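Docs Install Config Changelog Issues

# skerketex

Tabletop perception + pick planner. Takes a color camera stream, finds small objects, picks a target, hands a pose to the arm driver. Used at Tudance for the block sorting bench, pulled out of the Lodesen monorepo so other people can run it without cloning everything.

Status: works for us. API will move. Pin a tag.

## What's in the repo

- `segment/` mask model wrapper, one config per bench
- `track/` keeps ids stable between frames
- `plan/` target choice, approach, retreat
- `bridge/` talks to the arm driver over a local socket
- `tools/` calibration, log replay, label viewer
- `labels/` label maps, plain text, one name per line

No weights in git. `tools/fetch_weights` pulls them into `~/.skerketex`. If you're behind a proxy set it before you run the script, it doesn't retry and the error is not helpful.

## Install

Linux only. Tried on a Mac once, camera backend fell over, didn't chase it.

 git clone --recursive <repo url>
 cd skerketex
 make env
 make test

`make test` runs without hardware. If the replay tests hang you forgot `--recursive`. Ask me how often.

GPU is optional. On CPU the mask model is slow but the planner only wants a fresh result between picks, so it's usable — just don't turn on `track.every_frame`.

## Config

One YAML file per bench. Start from `configs/bench_default.yaml` and change as little as you can get away with.

 camera.exposure: fixed
 segment.min_score: 0.6
 segment.min_area_px: 200
 plan.clearance_mm: 20
 plan.max_retries: 3
 track.lost_after: 5

`camera.exposure` has to be fixed. Auto exposure shifts when the arm comes into view and all the colors drift. `lost_after` is in frames, not seconds (the old docs said seconds, sorry).

`plan.clearance_mm` is the gap the gripper needs on each side of a target before the planner will accept it. Too small and it knocks the neighbors. Too big and it refuses everything in a pile and sits there.

## Calibration

Run `tools/calibrate` whenever the camera or the work surface gets moved. Even a bump counts. It writes to `calib/current.json` and keeps the previous one next to it. The surface plane is fit seperately from the camera pose, so if heights look off but x/y is fine, only redo the plane:

 tools/calibrate --plane-only

## Target choice

Order is decided in `plan/rank.py`. Each mask gets a score from free space on all sides, mask confidence, and distance to the last place position. Highest one wins. No learning in there, it's a sort.

Free space has the most weight on purpose. Isolated objects go first, then the edges of a cluster, then whatever is left in the middle. With the Fairweather gripper profile the fingers are thick enough that two touching blocks count as one obstacle.
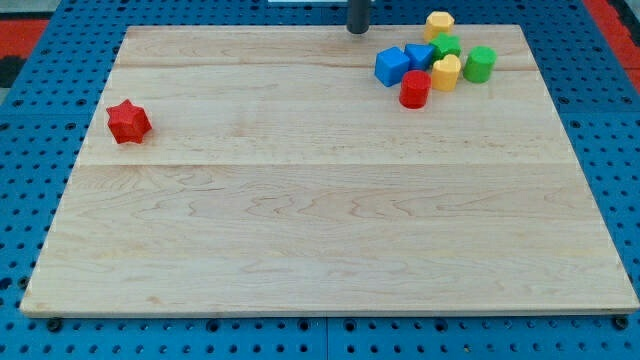

Ranking only works as well as the masks it gets, and most of our bug reports about "wrong block picked" are really mask problems. Run `tools/viewer --rank` on the log first and look at the numbers before filing. In an arrangement like this one the red star alone on the left should come out on top, nothing near it. The eight on the right are a different story. The small yellow one mostly hidden behind the second blue block and the green star will often come back as a sliver under `min_area_px` and get dropped, then show up as a new id once something in front gets moved. Expected. Don't lower the area threshold to catch it, you'll start picking up wood grain.

If the top two scores are within the tie margin the planner takes the one nearer the gripper. Set `plan.tie: fixed` to get the same order every replay.

## Known problems

- Two blocks of the same color touching get merged into one mask sometimes. Splitting by top face helps, it's behind `segment.split_tops`, off by default because it's slow
- Specular highlights on the cylinders can punch a hole in the mask. Fill is on by default now
- Shape labels get worse toward the far side of the board. Stars are read as hexagons there if the angle is low. Color label is still ok
- Arm in view hides whatever is behind it. Tracker holds the old id until `lost_after` runs out, then it's gone
- `bridge` does not reconnect. If the driver restarts, restart this too
- Long logs eat memory in the viewer, cut them with `tools/trim` first

## Filing a bug

Attach the log, the bench YAML and `calib/current.json`. Say which tag. Without the calib file I can't replay it and will just ask for it.

## Changes

13 August 2021 — ranking weights moved out of code into the YAML, old configs still load with a warning. `--plane-only` added. Fixed a crash when teh label map has a blank line at the end.

Next, probably by December: reconnect in the bridge, and a proper test for merged masks.

Contact: open an issue | © 2021 Tudance | Back to top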